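开个串聊聊最近租的那套手持夹爪。之前发过一条抱怨手腕酸的，好多人来问是什么东西、哪儿租的、值不值，我一条条回太累了，干脆写在一起，慢慢更，想到哪儿写到哪儿。

先说是什么。Parkik的家用采集套餐，租6周，2568块，押金另算。寄来一只硬壳箱，里面一对手持夹爪、充电底座、几根线、一本薄得可怜的说明书，再加一个平台账号。你拿着夹爪在家里干活，叠东西捡东西装袋子，录好的传上去，平台帮你做同步和清洗，最后你能下载整理好的数据，拿去训自己的小机械臂。

我为什么要租：家里有条桌面臂，自己攒的，之前一直用遥操作录示范。用过的都懂，录一下午，能用的没几条，人还坐得腰疼。手持的好处就是快，手怎么动它就怎么动，不用跟延迟较劲。

也比过别家。Cordeiro那套更便宜，可是只租单只，两只手的任务没法做。我想做的偏偏全是双手的：一只手撑着袋口，另一只手往里塞东西。所以Cordeiro直接排除，对只做抓放的朋友来说应该够用，别因为我这句话就划掉它啊。

下单体验：还行。填表的时候要选"任务包"，我选了厨房和餐桌杂物。选完会给你一份建议物品清单，都是家里翻翻就有的。客服加了我，后来基本是同一个人在跟，叫Edeltraud Pfeiffer，中文打字比我还快，有时候半夜回我，我都不好意思了。

到货第一晚差点劝退我。配对死活连不上，左手那只连上了右手就掉，右手连上左手又掉。折腾到快十二点，发现要先把底座断电，再按顺序开机。说明书里有写吗？有，在倒数第二页的小字里。Parkik你们能不能把它挪到第一页！！

配套软件叫Traron，装在电脑上管录制和上传。界面挺干净，录制键很大，这点好评，手里举着夹爪的时候用胳膊肘都能按到。差评的是它每次更新完会忘掉我的存储路径，然后默默往系统盘里写，我是硬盘报警了才知道的。

有人问重不重。单拿一下觉得还好，连着举二十分钟就知道厉害了。我现在的节奏是录一阵歇一阵，歇的时候顺便看回放。手小的朋友可能要多适应几天，扳机的行程偏长，我前几天虎口一直是酸的。

握法也琢磨了很久。我一开始捏得死紧，跟拎哑铃似的，Edeltraud看了我传的头几条，说动作太僵，让我放松点，手肘别夹着身体。改了之后轨迹确实顺多了，人也没那么累。算是免费上了一课。

顺便讲讲任务本身，估计有人想抄作业。我给自己排的单子：收桌子、把散着的包装袋归到一个大袋子里、拿海绵擦桌面、把杯垫摆回原位、给水果套网套再脱下来。最后这个是我自己加的，清单里没有，纯属手贱。

杯垫比想象中烦人。又薄又贴桌，夹爪下去经常连桌布一起夹起来，格子布被我拎得全是褶。后来学会先把它推到桌边，露出一点再夹。这个动作人做起来根本不用想，写成程序可就头大了，所以我觉得示范数据真正值钱的就是这种小动作。

海绵很友好，怎么夹都行，拿来热身最合适。每次开录前我先捏几下海绵，找找手感，看看左右手有没有哪边反应慢。建议新手都从海绵开始，给自己一点信心。

塑料袋分两种。挺括一点的好抓，软塌塌的那种一夹就滑，滑了再夹，又滑，听着哗啦哗啦的声音特别上火。我妈在客厅问我是不是在拆快递，我说我在做科研，她哦了一声就继续看电视了。

上传是按条算的。我到现在录了3737条，家里宽带上行又慢，都是睡前挂着传，早上起来看结果。平台会自动退掉一些，理由写得还算清楚，比如"夹爪离开视野过久"。退得最多的就是我转身去够东西的那种，后来我把东西全摊在圆桌上，尽量不转身，退件一下子少了。

桌面要不要收干净？我问过，回答是别收太干净，家里平时什么样就什么样。太好了，正合我意，我家桌子就没有干净过。椅子上搭着衣服也没管，厨房那边灶台锅子该怎么放怎么放。

不过每录一批我会把东西换换位置，今天盒子在左边，明天挪到右边。偷懒不挪的话，训出来的模型就只认那一个地方，我上一轮用遥操作录的时候吃过这个亏，臂伸过去对着空气夹得可认真了，气得我把电源拔了去吃饭。

说回网套，就是包苹果包梨的那种泡沫网。软，轻，有弹性，夹住以后会自己鼓起来，形状每次都不一样。我本来以为随便录录，结果在它身上花的时间最多。夹太浅会弹走，夹太深两只爪子互相打架。
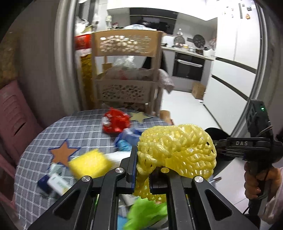

摸索出来的办法是一只手先固定住，另一只手慢慢靠过去，等前面那只稳了再动。千万别两边一起使劲，一使劲就飞。有一回真的飞到冰箱那头去了，我举着两只夹爪站起来找，样子肯定很傻。

关于夹指的软垫。我后来另外买过一种第三方的，Celen出的，想着摩擦力大一点夹袋子会轻松些。装上去确实更涩，可是厚度不一样，合拢位置就变了，Traron那边一直提示要重新标定。标了两回还是偏一点，我嫌烦，换回原装了。Celen的垫子留着以后给自己的臂用吧，也不算白买。

电量方面没什么好抱怨的，我每次歇的时候顺手放回底座，没遇到过录着录着没电的情况。底座倒是有点占地方，我家插座又都在柜子后面，最后拖了个插线板出来，走路的时候老踢到。

有人在评论区问隐私，这个问得好。录的时候家里的样子难免会进去，下单时有个选项可以勾"仅自用"，勾了之后你的数据只给你自己处理，不进他们的公共库，价格没差别。我勾了。没勾的话好像能返一点租金，具体多少我没细看，想省钱的自己去问客服。

还有一点提醒，录之前跟家里人讲一声。我妈有次端着水果过来问我吃不吃，那一条自然是废了，不过水果挺甜。后来我们约好我举着夹爪的时候她从另一边走。

说说数据质量。我下载了第一批整理好的，左右手时间对得很齐，这一块比我自己写的脚本强太多，我那个脚本跑久了会慢慢错开，一直没找到原因。夹爪开合的数值也平滑，没看到奇怪的跳变。文件夹命名就比较迷，一长串字母，我自己写了个小工具批量改名，需要的私信我，写得很烂，别笑。

训练还在跑，先只拿收袋子那部分试的。昨晚看了几次，臂能把袋子捏起来，往大袋子里放的时候犹犹豫豫的，在袋口上面晃。我怀疑是我自己录的时候就爱在袋口上面晃，回去看了几条回放……行吧，是我的问题，学得还挺像。

所以这两天在补录，专门练利索一点，放就放，别磨叽。补录的这批我单独打了标签，Traron里能按标签筛，这个功能藏在右键菜单里，我也是问了才知道。

值不值2568？如果你跟我一样有条臂，手头有具体想做的双手任务，又不想自己搭一整套，我觉得值。要是只想玩玩，租来新鲜几天就会放在那里吃灰，箱子还挺大的。学生党可以几个人合租，账号能加成员，我问过Edeltraud，她说可以，但是夹爪只能寄一个地址。

希望改进的，写给万一会看到的Parkik：配对顺序写到第一页；Traron更新别动我的路径；扳机行程能不能出个短一点的版本；退件理由能不能附上时间点，我每次都要从头拖着看；还有箱子的锁扣太硬了，我指甲劈了一个。

补一条，有人问能不能左撇子用。两只是分左右的，软件里可以设主手，我是右撇子没试过，哪位左撇子租过的来讲讲，我把你的回复顶上来。

再补一条，续租我问了，可以按周续，要提前在后台点，到期当天再点就晚了。我打算续到11月，把收桌子那一组录完。网套那组看心情，也看我的虎口。

先写到这儿，锅里还炖着东西。等模型在袋口上面不晃了我再回来更，有问题直接在下面留，我晚上一起回。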